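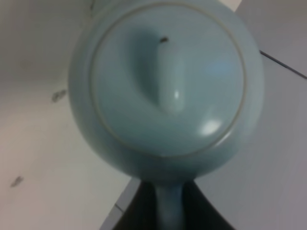 Tuesday, early

Tea day! I was up before the alarm and out of bed before I'd decided what to brew, so I stood there in socks sniffing bags until I settled on the Skisow oolong. 10 minutes of dithering, very happy ones. The blue pot is my favorite thing I've bought all year. It's the color of a duck egg, and the long knob on the lid is so nice to get your fingers around.

I keep changing my mind about cups. Mugs are fine for a cold, but with small cups you pour again and again and the talk goes on longer — I'm sure of it. So it's the little white ones on the white table, two of them, and plenty of space left for elbows. 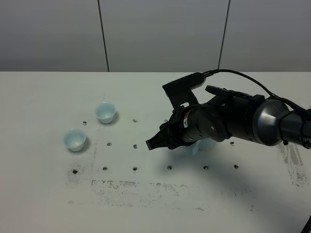 Tuesday, after tea

Oh, I love those little white cups on the white table! I want a sweater in it. I filled mine nearly to the rim, as I always do, then had to bend down and slurp (no manners at all). Second pot was better than the first, softer and a bit like toast. I wrote "shorter steep" on the bag so I'll remember. 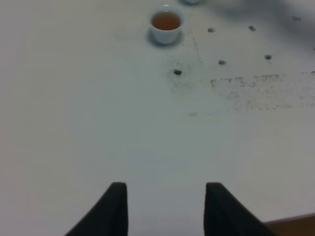 Nattawut Thongdee thinks I'm still using too many leaves and that a good oolong should be good for five rounds, easy. Fine, I'll try it his way on the next bag. Must order more from Allbridge before October, and ask if they have the lighter roast again.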